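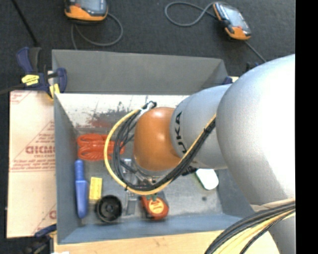 4 散件箱的装箱与日常整理

本章适用于 Joller 灰色敞口散件箱。箱子的拆封检查和货架安装见第 2 章、第 3 章,可加盖的型号见附录。散件箱用来集中存放形状不一、数量不多、暂时没有专用格位的小件,例如成捆的细绳、塑料手柄类工具、扎带、卷尺、笔、小刷子等。章首图中箱内左上角的橙红色绳捆和靠左壁的蓝色长条塑料工具,就是两类常见的散件,后文分别称为“软件”和“长件”。

本章内容由 Hiếu Đào 修订,替换旧版的“杂物箱管理”一节。旧版中要求每箱附手写清单的规定已取消。

4.1 装箱前的准备

1. 把空箱放在平整、不晃动的台面上。箱口四周留出手能伸进去的空间,不要让箱子一半悬在台面外。

2. 用手沿箱口内外各摸一圈,检查有没有裂口、毛刺或翘起的边。发现毛刺时用细砂纸磨平,发现裂口时换箱。

3. 检查箱底。箱底磨损、颜色深浅不匀、有细划痕,属于正常使用痕迹,箱子可以继续用。箱底变软、鼓起或者按下去会响的,停止使用。

4. 用干布擦去箱底的灰和碎屑。角落里的细屑可以用软毛刷先扫到中间,再用布带出来。

5. 如果箱子刚洗过,翻过来用布擦干外底,再摆正擦内底,确认角落里没有积水后再装东西。

6. 在靠过道的一侧贴 Burenon 标签,或者把标签插进标签夹。标签上写类别,不写具体件名。

注意:不要把标签贴在箱子内侧。内侧标签会被来回拿取的物品蹭掉,胶痕上容易粘灰。

说明:两个箱子并排使用时,标签朝同一个方向。

4.2 挑选适合放进散件箱的物品

散件箱没有隔板。放进去的东西会互相碰到,也会随着拿取改变位置。装箱前先过一遍手,把不适合的挑出来。

适合放入的:

成捆的绳、带、线,捆好后不会自行散开的
塑料或橡胶外壳的手动工具
没有尖头和刃口的小五金
干净的小刷子、刮板、夹子
单个重量不大的盒装配件,盒盖能扣紧

不适合放入的:

刀片、锥子、钻头等有刃口或尖头的物品
玻璃和陶瓷制品
装有液体的瓶子,包括已经拧紧的
电池
还沾着油、漆或胶的工具
长度超过箱体内长、需要斜着顶住箱壁才放得下的物品

注意:有刃口的工具即使带护套,也应放进带隔板的 Nirkow 工具格。护套在翻找时容易脱落,伸手进箱的人看不到。

关于尺寸:长件以 200 毫米为界。短于这个长度的可以平放在任何位置。长于这个长度的按 4.4 节处理。

关于重量:单箱装载量最多 6 千克。没有秤的时候,可以用一只手提起箱子的一端试一下,箱壁明显向外撑开就说明装多了,应当拿出一部分另放。

4.3 绳、带、线的捆扎

绳类是散件箱里最容易造成混乱的东西。一根松开的绳会缠住旁边的夹子和工具,拿一样带出一串。所有绳、带、线在放入前都要捆好。

4.3.1 细绳的捆法

1. 把绳子全部拉开,检查有没有死结。有死结的先解开。解不开的在标签纸上注明,单独放。

2. 找到一头,用左手拇指压在掌心,绳头露出一小段。

3. 用右手把绳子来回折成等长的圈,圈的长度与手掌宽度加手指长度相当。每折一次都压在拇指下面。

4. 剩下最后一段时停下,留出的长度应当够在中间绕 3 圈。

5. 把留出的一段从绳捆中间绕过去,拉紧,使中间收窄、两端的绳圈自然张开。

6. 把绳尾穿过一端的绳圈,或者压到刚才绕的最后一圈下面,再拉一下。

7. 用手提起绳捆的一端轻轻抖动。不散开即可放入。

章首图左上角的橙红色绳子折成多圈、中间收紧,可以对照这个形状检查自己捆的结果。

说明:中间绕得过紧时,绳子上会留下弯折印。长期存放的绳子绕到不松脱的程度就够了。

说明:左利手的人把步骤 2 和步骤 3 的左右手对换。

4.3.2 扁带的捆法

扁带不要折成来回的圈,应当从一头卷起。卷的时候让带面贴平,卷好后用橡皮筋或布条固定。带扣和挂钩留在最外层,钩口朝内。

1. 把扁带平铺在台面上,抹平扭转的地方。

2. 从没有带扣的一头卷起,边卷边用手指把两侧对齐。

3. 卷到带扣处停下,用橡皮筋套住。

4. 卷好的扁带平放,不要立着塞进箱角。

4.3.3 短线和零头

短线、零头绳收进一个小袋,袋口扎好后整袋放进箱里。袋子要选透明或半透明的。装满一袋后就应当清理,不要再加第二袋。

长度不足一掌宽的零头直接丢弃。

注意:捆扎时不要使用金属扎丝。扎丝的断头会扎手,也会划伤箱底和塑料工具的表面。

4.4 长件和塑料工具的放法

1. 清洁。用微湿的布擦拭工具表面。带条纹或凹槽的握柄用旧牙刷顺着槽刷,再用干布擦。

2. 复位。可伸缩、可折叠的工具先收到最短。带锁扣的把锁扣扣上。

3. 靠壁。长件沿箱壁放,与箱壁大致平行。靠左壁还是右壁没有规定,同一箱里保持一致。

4. 定向。工具一头粗一头细的,所有工具的粗头朝同一边。

5. 留空。长件与绳捆之间留出能放进手指的空隙,不要把工具插进绳圈里。

说明:散件箱的侧壁略向内斜,箱口比箱底宽。长件紧贴箱壁时,上沿会露出一条缝,这是正常的,不必在缝里塞东西。

注意:不要把长件竖着插在箱角。箱子移动时竖着的工具会倒向箱内,也可能翻出箱口。

长于 200 毫米的工具:

沿箱子的长边平放
同一条长边只放一层
放不下时改用 Tamiru 长槽盒,不要叠放

4.5 装箱顺序

按下面的顺序装,可以减少以后翻找的次数。

1. 先放长件,靠壁。

2. 再放成捆的绳和带,放在角上或者靠远侧的箱壁。

3. 盒装配件放在中间,盒盖朝上。

4. 小夹子、小扣件等装进袋子或小盒后,放在靠近自己的一侧。

5. 最后放常用的一两样,放在最上面,不要盖住其他物品的大部分。

装完以后从正上方看一眼。每样东西都应当至少露出一部分。如果有东西被完全盖住,把压在上面的挪开,或者分成两箱。

说明:箱底不需要铺满。物品之间露出箱底是允许的,留空的箱子更好找东西。

4.6 拿取与放回

拿取:

1. 站在箱子正面,先看再伸手。光线不足时先开灯。

2. 抓住物品中段,垂直向上提起。提不动时停下,检查有没有被绳子挂住。

3. 被挂住时先解开,不要硬拉。

4. 把因为拿取而移位的东西拨回原处。

放回:

1. 检查物品是否干净、完整。

2. 绳类重新捆好再放。赶时间时可以先放在箱旁的台面上,不要散着丢进去。

3. 工具收到最短,锁扣扣好。

4. 轻放,不要从高处扔进箱里。

注意:不要拎着箱子倾斜抖动来找东西。抖动会使小件滑到长件底下,也会加重箱底的划痕。

需要把全部物品倒出来时,先在台面上铺一块布,戴好手套,再把箱子慢慢倾斜,用一只手挡住箱口。倒空后按 4.5 节重新装。

4.7 定期整理

每用满一个月整理一次。物品进出频繁的箱子可以缩短到两周。整理时间控制在 5 分钟以内。超过这个时间还没有完成,说明箱内物品过多或者类别混杂,应当分箱。

步骤:

1. 把箱内物品全部取出,放在铺好的布上。

2. 分成留用、归还、丢弃三堆。拿不准的归入留用,在标签背面画一个圆点。

3. 下一次整理时仍然没有动过、背面又有圆点记录的,移到备用箱。

4. 检查绳捆。松开的重捆,磨断的剪短或丢弃。

5. 检查塑料工具。握柄开裂、发黏的不再放回。

6. 清扫箱底,按 4.8 节处理污渍。

7. 按 4.5 节装回。

8. 标签内容与箱内物品不符的,换新标签。

说明:多人共用的箱子,整理前一天在箱口夹一张纸条,请使用人取走私人物品。整理后仍无人认领的放进公共台面上的托盘,不要直接丢弃。

4.8 清洁

4.8.1 一般清洁

1. 清空箱子,用软毛刷扫去浮灰。

2. 用温水加少量中性洗涤剂,布浸湿后拧到不滴水。

3. 先擦箱壁,后擦箱底。箱底沿一个方向擦,不要打圈。

4. 换清水布再擦一遍。

5. 敞口朝下斜靠在架子上晾干,或者用干布擦干。

4.8.2 擦痕和色迹

使用一段时间后,箱壁和箱底会出现发白的擦痕、细的深色划线,有时还有灰色或暗红色的抹痕。处理方法按种类区分:

发白的擦痕:一般是表面磨损,擦洗不能去除,不影响使用。

深色细划线:先用湿布擦。擦得掉的是蹭上去的颜色,擦不掉的是划痕。用指甲横着刮过去,感觉不到明显凹陷的可以不管。

彩色抹痕:用橡皮轻擦,再用湿布带走碎屑。橡皮擦不掉时,用布蘸洗涤剂敷在上面,等一会儿再擦。

黏的残留:多数是旧标签或胶带留下的。用塑料刮片贴着表面慢慢推,不要用金属刮刀。

注意:不要使用丙酮、天那水、漂白剂或钢丝球。这些会使表面发黏、褪色或者起毛,起毛的表面以后更容易藏灰。

注意:不要把箱子放进洗碗机,也不要用开水烫。

4.8.3 箱底的深色圆点

箱底偶尔能看到小的深色圆点。先用湿布擦拭,能擦掉的按色迹处理。擦不掉的,把箱子举到灯前,从底下看是否透光。透光说明箱底有孔,不能再放小件,可以改放绳捆和盒装配件。不透光的继续使用。

4.9 搬动与叠放

1. 搬动前确认没有东西高出箱口。

2. 双手托住箱底两侧。不要只捏着箱口提起。

3. 走动时让箱子靠近身体,保持水平。

4. 放下时先让一边落稳,再放平另一边,注意手指。

敞口散件箱装有物品时不能叠放。空箱可以一个套一个叠起来,高度不超过使用人的腰部。套紧了拔不开时,往两箱之间的缝隙滴几滴温水,左右轻轻转动。不要用工具撬。

注意:不要站在散件箱上,也不要把箱子反扣过来当垫脚。

存放位置应避开暖气片和长时间直晒的窗台。靠墙放置时与墙面留出一点距离,方便清扫。

4.10 常见情况与处理

绳子总是散开
检查收尾的一段是否太短。重新捆扎,中间多留一些再绕。表面很滑的绳可以在收尾后加一根橡皮筋。

绳子和工具缠在一起
把两样一起拿出来放在台面上解,不要在箱里解。放回时改变位置,绳捆和长件分在箱子的不同侧。

找不到小件
先看长件底下和四个箱角。仍然找不到时,按 4.6 节倒空检查。以后把同类小件装袋。

箱壁向外鼓
装载过重,或者有长件顶在两壁之间。取出后空放一天,看箱壁是否恢复。不恢复的箱子只放轻物。

箱内有异味
常见来源是没有干透的布条和刷子。全部取出晾干,箱子按一般清洁处理。

标签脱落
用干布擦净贴标签的位置,等完全干燥再贴。反复脱落时改用标签夹。

塑料工具表面发黏
擦洗后仍发黏的,属于材料老化,丢弃。同时擦净与它接触过的物品和箱底。

4.11 更换标准

有下列任何一种情况的,停止使用并更换:

箱口或箱底有穿透的裂纹
箱壁变形,放在平面上会摇晃
箱底按压时有响声或者明显下陷
清洗后仍有刺激性气味
装过油漆、溶剂或其他不明液体

单纯的磨花、褪色和表面划痕不在更换范围内。

换下的箱子用记号笔在外壁写“停用”,与在用的箱子分开放。箱内的标签夹如果完好,拆下来留用。拆标签夹时从下方向上推,不要向外掰。

下一章为带隔板的 Nirkow 工具格的安装与分区。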